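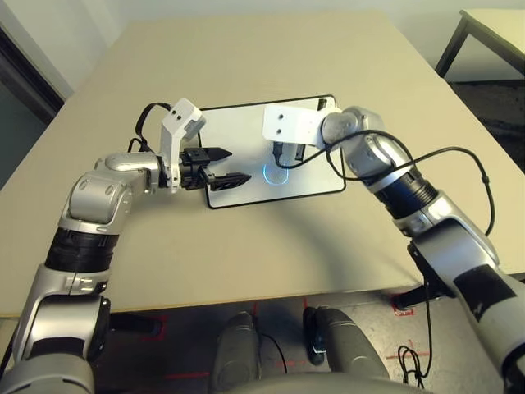
White board with black border, on the table

From: Fraser Dunbar
To: Durkstead allotments list
Subject: Re: Water charge and the plot list
December 2023

Miranda wrote:
> Can someone tell me what was settled on the water charge? I left the
> October meeting early and my renewal form still shows the old amount.
> Also, is the plot list going back up in the shed, or do we have to ask
> for it each time?

Miranda, the form is out of date. Cross out the old amount and write in the new one, which is 7 dollars a quarter for a full plot. Half plots pay 4. The increase covers the new tap by the lower gate and nothing else. The old tap stays where it is, and the hose has to be taken off it before the first hard frost.

On the list, yes, it goes back up. The paper one got damp and the last two rows couldn't be read. I'd like to put it on a wipe-clean board, with plot numbers down the left and names next to them. Phone numbers stay off it — two people asked for that and I agree with them.

A few other things while I'm writing.

1. Seed order. We are using Prudevico again. Send me your list by the end of the month. The Floletti beans did badly on the north side last summer, so think about the other climbing kind if you are up there.

2. Board for the plot list. White, black edge, wider than it is tall.

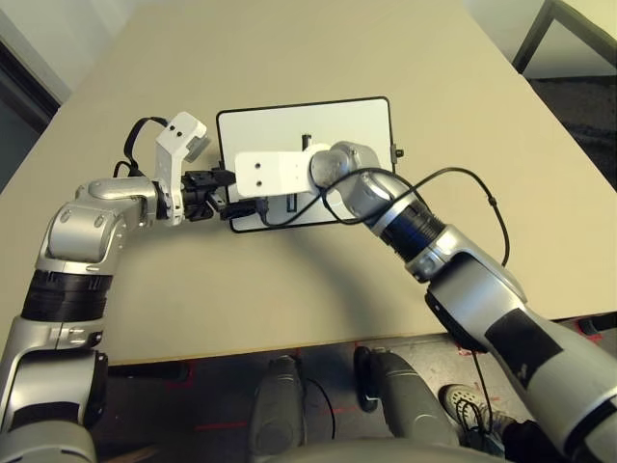 3. Compost. The left bay is full and should be left alone until spring. Use the right one. No cooked food, and please cut up the sunflower stalks.

4. Waiting list. It now has more than 2000 square feet of ground being asked for, and we have two half plots free. If you plan to give yours up, tell me before you pay.

Renewal forms can go in the box by the gate or come to me by mail. Checks are fine.

Fraser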